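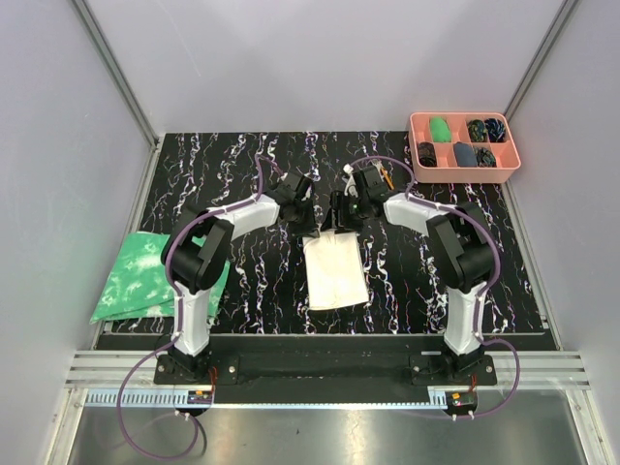
gantrygoat wrote:
I read the Wannasri writeup twice and I still don't buy the headline number. 53 percent to 100 percent on napkin-size cloth just from changing how you pick the second grasp? With the same arms and the same learned policy? Something else changed.

bimanual_bea wrote:
OK, I'm the one who reran it so let me give the long version (sorry in advance, I get carried away).

The Wannasri method is pretty simple. Their baseline picks both grasp points up front from the overhead camera and then goes. The new one makes the first grasp, stops, looks through the wrist camera, and only then decides where the second gripper goes. That's it! One extra look. Eylül Uçar calls it "grasp, glance, grasp" and I'm going to steal that.

I ran 316 trials in March, split evenly between the two versions, all on plain light cloth. And no, I did not get 100. My baseline was a lot better than theirs, so my gap came out smaller, but the glance version still won by a margin I'd be happy to put in a paper.

The thing I like is that the wrist view sees stuff the overhead one can't. From up top a doubled hem and a single hem look the same to the network. Up close there's texture and shadow to work with.
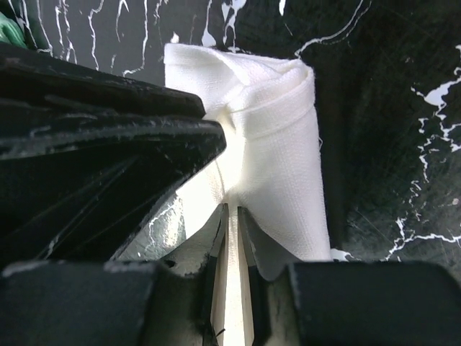
Wrist cam, white cloth between the fingers.

torquewrench4 wrote:
I'm with gantrygoat on this one. Your baseline being better than theirs is the whole story to me. If you tune the overhead version for a week, how much of the gap is left? We did that with the Dastosent folding code last year and the fancy version ended up ahead by nothing. I was pretty grumpy about it.

Also what counts as a success? If "both grippers have some cloth" is a win then I can get a great number with my eyes shut.

bimanual_bea wrote:
Fair question. A success for me is both grippers on the same hem edge, one layer each, and the hem still held after a lift and a 4 second wait. Two layers is a fail. Grabbing the middle of the cloth is a fail. I scored all of it by hand from the video, which was exactly as much fun as it sounds.

On tuning, I gave both versions the same training data and the same number of steps. I did not spend extra time on either one. You could argue the overhead one needs more love, and I can't rule that out.
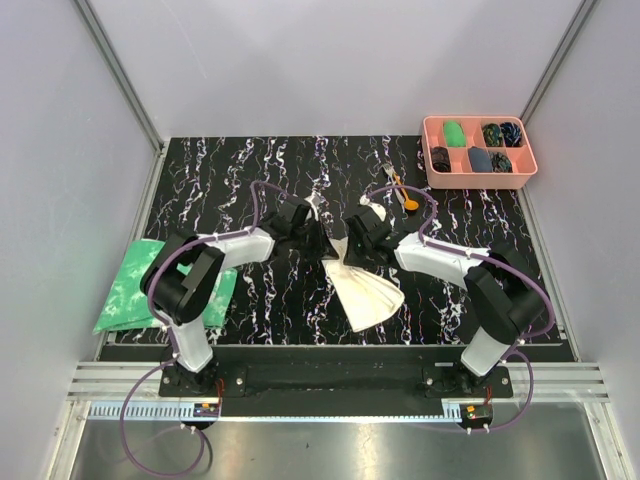

What I can say is where the failures land. With the overhead version, most of mine were double layers. With the glance version the double layers nearly went away, and what I got in their place was the two grippers going in too close together, so you end up with a bunch at the top and no straight edge between them. So the second look fixes one problem and doesn't touch the other. I think you need a spacing term in the score for that, and the Wannasri folks don't have one.

gantrygoat wrote:
OK, the failure breakdown is way more convincing than the percentage. Why wasn't that in the writeup??

Still want to see it on patterned fabric. Plain light cloth on a dark busy background is about as friendly as it gets.

bimanual_bea wrote:
Agreed, and I haven't tested patterned at all, so please don't quote me on it. My guess is the overhead version suffers more, but it's a guess.

torquewrench4 wrote:
My guess is the opposite, the wrist view gets swamped by the print. Post your scoring sheet and I'll run the tuned baseline against it on the Tiveo arms.

bimanual_bea wrote:
Deal. Cleaning up the sheet tonight, I'll put the link in this thread.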